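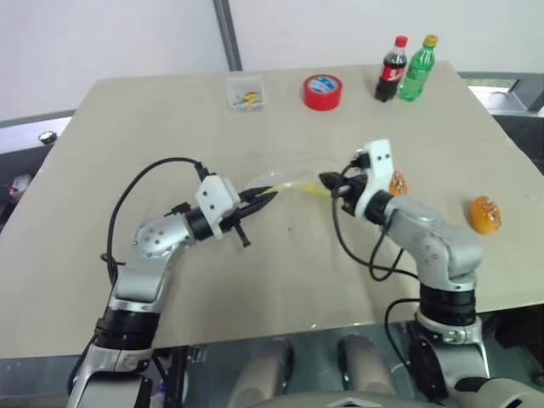
The River That Two Capitals Agreed to Stop Fighting Over

7 min read

The Rellora comes down out of the hills above Stistumbridge the color of weak tea, and by the time it reaches the sea at Nusatcombe it has been argued over for 198 miles. I have followed it from end to end twice now, once in spring flood and once in June when the gravel bars were showing, and I would happily set off again tomorrow. It is a beautiful river. It is also one of the best stories in international politics that hardly ever makes the front page, and I am going to try to explain why I think so without using the word "stakeholder."

The border crosses the Rellora a little below the dam at Nutsugah. Everything north of that line belongs to one country, everything south to another, and the water of course belongs to whichever side it happens to be on at the moment. For a long time that was the whole legal position. The upstream government held that rain falling on its hills was its own business. The downstream government held that people had been growing rice and onions around Nusatcombe for centuries and had a right to go on doing it. Both had lawyers and maps. When the upstream side finished the Nutsugah dam and began filling the reservoir, the downstream side moved two battalions up to the border and held an exercise there, with live ammunition, on the day of the ribbon cutting.

People in Stistumbridge still remember hearing it. A woman who runs the bakery by the old toll house told me the windows hummed in their frames all morning and that her father went on shaping loaves because what else was he going to do.

So when I first read that the two countries had been quietly sharing the river's flow data, gate by gate and hour by hour, through two changes of government and one very nasty trade dispute, I assumed somebody had made a mistake. Then I went and looked.

The control room

The Nutsugah dam has five gates. They are operated from a low building on the east bank, with a kettle, a wall of readouts and a truly wonderful view down the gorge. Next to the main desk there is a second, smaller desk, and for me that small desk is the most exciting piece of furniture on the continent. It belongs to the other country.

Callum Lindsay sat at it when I visited. He is the downstream government's resident engineer, a large, cheerful man who has been living on the wrong side of the border for most of his working life and has picked up the local accent to such a degree that his own ministry teases him about it on the phone.

"I can't open a gate," he told me. "I can't close one either. What I can do is see. If they say gate three is open this far, I look up and gate three is open this far. That's the job. You'd be amazed how much shouting it saves."

He showed me the log. Each change to a gate is written down twice, once by the upstream shift and once by him or his deputy, and the two books are compared at six in the morning and again at six at night. Where they disagree, the difference is written in a third book. I asked to see the third book, hoping for drama. Most of the entries concern clocks.

There was a bad one, though. In the second dry year after the agreement was signed, the upstream grid was short of power and the operators were told by their capital to run water through the turbines at night, far more than the schedule allowed, with the reservoir already low. Downstream that meant fields under water when the farmers didn't want it and the near certainty of none when they did. Lindsay saw it as it was happening. Under the old arrangement his government would have found out from the mud. Instead there was a call between the two energy ministries before breakfast, a furious one by all accounts, and by the following night the turbines were back on schedule and the downstream side had agreed to sell some coal-fired power north across the border to fill the gap. No statement was issued by anybody. I only know about it from the third book.

How you get two enemies to share a desk

The agreement behind all this is called the Nutsugah Protocol. It runs to 50 pages, short for a treaty, and I recommend it to anyone who likes clear writing. There is no preamble about friendship. Article one says who measures the water, article two says with what, and article three says what happens when the instrument is broken.

It took 159 meetings. Ülle Uibo chaired the last stretch of them as an outside mediator, acceptable to both sides mainly, she says, because neither had ever heard of her. She is retired now and talks about the Rellora with enormous affection, drawing bends of the river on napkins as she goes.

"They arrived with speeches," she said. "Very good speeches, about history. I listened to all of them. Then I asked each delegation to tell me how much water passed the border yesterday, and they gave me two numbers so far apart that everyone in the room laughed. It was the first time they had laughed together. I thought, good, now we have something to work on."

What she had noticed was that the two countries were arguing about shares of a quantity they couldn't agree on. Forty percent of what? So she put the shares aside entirely. For months the delegations talked about gauges: where to set them, who would read them, what kind of concrete the housings should be made from. The politicians got bored and sent their deputies, and the deputies got bored and sent engineers, and the engineers had a lovely time. Several of them are still friends. Two of them fish together each autumn on a stretch below the border that is, strictly speaking, closed to foreigners.

By the time the talks returned to shares, there was a year of joint measurements on the table, and both sides found that their fears had been a bit larger than the river. The upstream country was keeping less than the south believed. The downstream farmers needed less, outside of a few critical weeks in early summer, than the north had been told. The whole deal in the end hangs on those few weeks. North gets its winter power, south gets its early summer water, and in between the gates follow a schedule printed at the back of the protocol in the form of a plain table.

I find this thrilling. I know a table is not everybody's idea of a thrill. But think of what usually gets written about water and conflict - the coming water wars, the thirsty neighbor, the dam as a weapon - and then think of that table, pinned up over a kettle, doing its work.

What it doesn't do

I don't want to oversell it. The protocol says nothing about the aquifer under the Nusatcombe plain, and the wells there have been going deeper each decade. It says very little about fish. The families who were moved off the valley floor when the reservoir filled were paid badly and late, and in Stistumbridge there are people who cross the street to avoid the dam company's office. One man I met keeps the key to a house that is under the lake. He didn't want to be quoted on the treaty and I didn't press him.

There is also the matter of the hills. The snow is coming later and leaving earlier, and the schedule at the back of the protocol was drawn up from old winters. Lindsay worries about this more than about politics. The last three summers the peak flow has arrived before the farmers were ready for it, and a schedule that both sides obey perfectly can still deliver water at the wrong time. A revision has been proposed. The north wants to reopen only the table. The south would like to put groundwater in as well, and the north suspects, with some reason, that this would mean opening everything.

Uibo thinks they should start with the snow. "Put somebody on the mountain from each side," she said, "with one ruler."

On my last evening I walked down from the control room to the footbridge at the border. There are two guard huts and, between them, a gauge post painted in black and white bands, with a ladder on each bank so that either country can climb down and read it. A young soldier from the southern hut was on his way down with a flashlight. He called the number up to his own side, and then, a little louder because of the water, he called it across to the other. Somebody over there shouted it back to him.

Questions about this story? Contact the features desk | Copyright, all rights reserved | Back to top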